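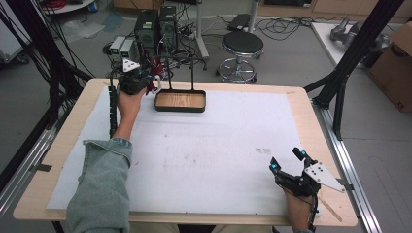 How does a robot learn to pick up a stick?

In the Saturday club at Prado, a person does the job first. You hold one gripper in each hand. A gripper is a tool with jaws that open and close, a bit like a crab's claw.

Each gripper carries a white plate with black dots. A computer can follow the dots and work out where your hand is - even when you tilt it.

One try is not enough. Alcides Camargo, who runs the club, asks for 400 tries at each job. Then the computer looks for what the good tries have in common.

Move slowly, and put the stick in a new spot each time.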